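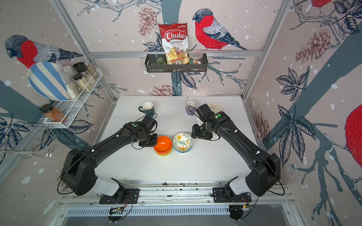 Week 4: Collecting demonstrations

Reading for Thursday: Chapter 4 of the course notes, the part on teleoperation.

Everything a policy learns this term, it learns from you, so collecting is my favorite week! Our task is bowl stacks on a tabletop, two arms, one gripper each. Mugs and a plate stay on the table as clutter — leave them in, the policy has to cope with them.

Ground rules
Start each episode with both arms at rest.
Move the bowls a little between episodes. Small shifts teach a lot.
Fumbled a rim and recovered? Keep it! Recoveries are gold.
Dropped a bowl? Stop and tag the episode "fail".

Last year's set, Ramel, ended at 1,993 episodes, and 107 of them had no label. Please type yours in before you hit save.

Each pair owes 89 good episodes. Fernanda Marinho has the sign-up sheet, and Tomás Baptista can help with the leader arms if a joint feels stiff.

Bring one odd episode to class and we'll replay it together.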